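Inger Riis has been writing email campaigns for staffing agencies for 14 years, and she still gets excited about a good subject line. When we talked, she had just sent one for a client in Stockdale that she was dying to tell me about. "It was four words long!" she said. "Four words, and people wrote back to say thank you. To a newsletter!"

Inger runs Misden, a small shop that handles email for recruiters and temp agencies. Most of her clients come to her with the same thing: a huge contact list, years old, that gets one message every November wishing everybody a happy holiday season. She loves those lists. She calls them attics.

"You go up there and it's dusty, and half of it is broken, but there's always something good," she said. "Candidates who got placed six years ago and are hiring managers now. People who said no once because the timing was bad. They already know your name — you just have to say hello like a normal person." 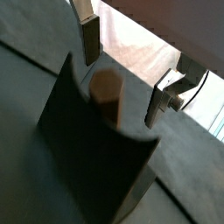 Saying hello like a normal person is most of her method, as far as I could tell. Before she writes anything, she sits with the recruiters and listens to them on the phone. She writes down the phrases they use, the jokes, the way they ask about somebody's kids. Then she reads the agency's last few newsletters out loud to them.

"They laugh, usually. They say, who wrote this? And I say, well, you did."

Her favorite project so far was for Mirmont, an agency that places warehouse and plant supervisors. Mirmont had been sending one long newsletter to everyone, with job openings, company news and a recipe at the bottom. Inger split the list in two, candidates and employers, and cut each message down to a single topic. She kept the recipe, though only for the candidates, who had been asking about it.

The first employer email went to just 59 people. It asked one question: what's the hardest shift for you to fill right now? Inger had hoped for a handful of answers and got 25.

"I was running up and down the hall," she said. "Those are 25 conversations! A recruiter can pick up the phone the next morning and already know what to talk about. You couldn't buy that."

I asked how long an email like that should be. She likes to stay under 50 words when she's asking for a reply, and up to a page when she's teaching something, such as how to write a job post or what to cover in a first-day call. She's relaxed about design. Her own emails are black text on white with her name at the end, and she moved them over to Zoltevix last year mainly so that she could stop fiddling with templates.
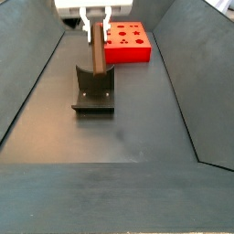 A dark brown bar held upright by a white gripper over a black holder.

We got onto the subject of timing, where she has strong feelings. She doesn't believe in a magic hour. What she does believe in is keeping a promise: if the sign-up page says every other week, then it goes out every other week, even when the office is swamped.

"Recruiters are so good at following up with people in person," she said. "They'd never tell a candidate they'd call and then not call. I want them to treat the list the same way."

And the unsubscribes? She reads every one that comes with a comment, and she's happy to see most of them go. One man wrote that he had retired to raise goats and wouldn't be needing a forklift supervisor. Inger wrote back to congratulate him, and he sent her the name of the woman who had taken over his job.

She's now working on a welcome series for new candidates, three short messages spread over their first month, each signed by the recruiter they met. The second one is giving her trouble. She read me two versions over the phone and I liked the shorter one. So did she, but she wanted to sleep on it.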